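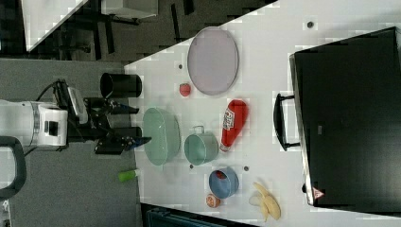
Rinico号秋季航线碰头会纪要

时间：七月，下午三点开始，拖到快六点
地点：门店二楼
记录：我（键盘有个键不灵，漏字请自行脑补）

上次会议的纪要大家都看过了，只有一处要改：Trirham停靠是过夜，我写成了当天离港，已经改过来，新版放在共享文件夹里，旧的那份请删掉。

一、舱位

这次我们在Rinico号上拿到的包舱是80间，阳台房比去年多，内舱少。销售那边挺高兴，我倒有点担心，老客人里喜欢内舱的真不少，图便宜，也图睡得黑！讨论了好一阵，最后定下来：内舱先留给回头客，留到八月底，没人要再放出去。阳台房不设保留，谁先付定金就是谁的。

三人间的问题又提了一遍。船公司答复说上铺要提前申请，不能到码头再加。请各位在报名表上把这一栏写明白，去年就有一家人到了柜台才知道，在那儿吵了半个钟头，我现在想起来还头疼。

二、价格

内舱起价定在3866元，含港务费，不含小费。有人提议把小费也包进去，看着省心，可是那样一来标价就比隔壁几家高出一截，客人翻网页只看第一个数字嘛。表决结果是不包，但要在价格下面用同样大小的字写清楚，别又缩成蚂蚁字。

儿童价还没有拿到正式文件，先不要对外报。口头也不要报，拜托。 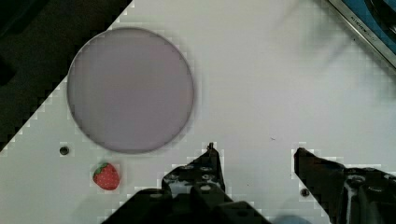

三、岸上行程

Trirham这一站时间最宽裕，上岸的团分成两条线，一条走老城，一条去海边的盐场。老城线路面全是石头，坡又陡，推轮椅很吃力，介绍里要写出来。盐场线坐车时间长些，不过中午那顿饭我去踩线时吃过，烤鱼真的好，我一个人吃掉一整条（这句不用进宣传册）。

盐场线的大巴限坐80人，两辆车合计，满了就关报名，不再临时找车。去年临时找来的那辆空调是坏的，投诉信我还留着呢。

Clidovero那一站争议比较大。船靠的是锚地，要换小艇上岸，浪大的时候可能取消。有同事觉得干脆换成别的港口，可船期已经排好，我们说了也不算。后来商量的办法是：这一站的岸上游单独收费，上不了岸就全额退，三个工作日内退到原账户。财务问能不能放宽到五个工作日，大家没同意，财务叹了口气，也就接受了。

四、登船日安排

接站大巴从火车站南广场出发，上午十点一班，正午一班。行李牌提前寄出，地址不全的客人由我来打电话。集合点的旗子换成橙色，原来那面蓝色的跟别家撞了，去年有两位阿姨跟着别人的队伍一直走到安检口才发现不对。

领队这次派2位，一位管登船手续，一位跟车。到了船上每天晚饭前在服务台旁边待半小时，客人有事来问，别再用群里语音刷屏。

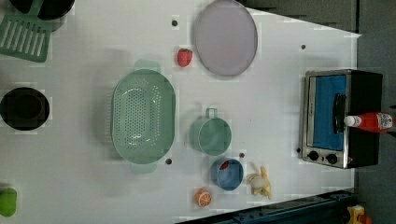

Liu

五、宣传册

初稿我带来了，意见一大堆，拣要紧的记。封面上的船换成侧面全景，甲板图要用船公司新发的那一版，旧版的泳池位置是错的。“奢华”两个字出现得太多，改稿时能删就删。签证那一页字太密，拆成两页，把护照有效期那条提到最前面。

有人想加一篇客人游记，我赞成，已经有位老客人答应把日记借给我们摘几段，摘好后先给本人看，点头了再印。

六、其他

晕船药的事每年都有人问。我们不发药，只提醒客人自己问医生，行前说明会上讲一遍，说明书里再印一遍。

说明会的场地还没订，楼下茶馆可以借，但下午四点以后才有空。我去谈，谈妥了在群里说。

待办
舱位保留名单：销售，八月前交
岸上游退款条款：财务起草，我来改成人话
行李牌和橙色旗子：后勤
宣传册二稿：我
儿童价：等船公司回复，由销售每周催一次

下次会议定在宣传册二稿出来之后，还是门店二楼，还是下午三点，请带上各自手里的报名表。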